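Subject: Re: [grinville-cyclists] Anyone done the canal route to Pluneo?
To: the Grinville touring list

Oh, you are going to love it! I rode it last August with two friends from this list and I've been boring everyone with it ever since, so thank you for asking.

> Hi all, I'm thinking of taking the canal path from Grinville
> up to Pluneo this summer, two days out and two back. I've only
> done day rides before. Is the surface okay for 32 mm tires, where
> do people stop for the night, and how bad is the climb
> at the end? Also wondering how you keep phones and lights
> charged if you're camping. Thanks!

Surface first. You'll be fine on 32s. The first 18 miles are packed gravel, very smooth, and you can chat side by side the whole way. After the second lock it gets lumpier, with tree roots under the path, and I let a little air out there and was glad of it. If it has rained hard that week, take the farm road on the east bank until the brick bridge. It's a bit longer but you won't be scraping mud out of your fenders with a stick like I was.

For the night, Procházka is the place. It's a bakery with a big field behind it, and they let riders pitch tents for 10 dollars a head, showers included. Get there before 6 pm if you want supper, and please, please have the plum dumplings. I had two plates and would have gone for a third. Breakfast rolls come out at half past six in the morning and the smell will get you out of your sleeping bag, I promise.

Now the climb. The sign at the top says 2915 feet, which sounds awful, but remember you start from the valley road at 1637, and it's spread over a long, steady grade with shade most of the way. I have a low gear of 30 by 34 and never had to walk - though I did stop to "admire the view" quite a lot! The view really is worth it, with the whole lake opening up on your left after the last bend.

On charging, one short cable per gadget and a small power bank did me for all four days. Wind the cables loosely, they last longer that way.
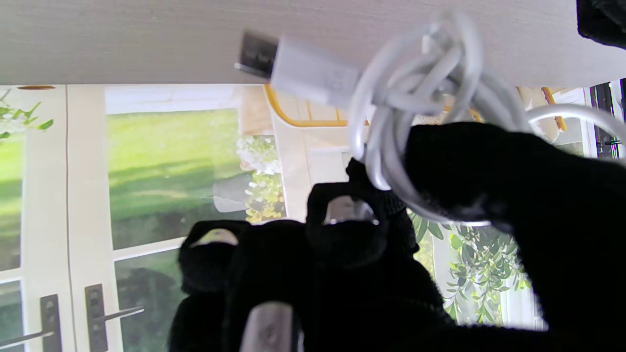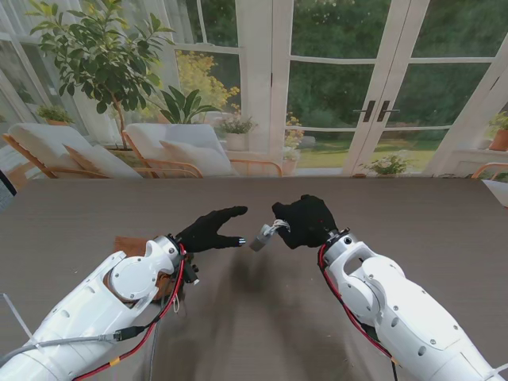 The bakery has a couple of outlets on the porch too, but they go fast on a busy night, so plug in before you put up the tent. My front light is a Zilliletti and it ran two evenings on a charge at the low setting, plenty for a path with no cars on it.

Things I'd pack again: a bell (lots of dog walkers near the locks), bug spray, a spare tube even if you run tubeless, and a swimsuit for the lake. Things I'd leave at home: the second pair of shoes and that enormous cooking pot.

If you'd like my route file, write to me off list and I'll send it over, with the farm road detour marked. And if you end up going in August, tell me the dates - I could be talked into doing it all again!

Happy riding,
the one with the orange panniers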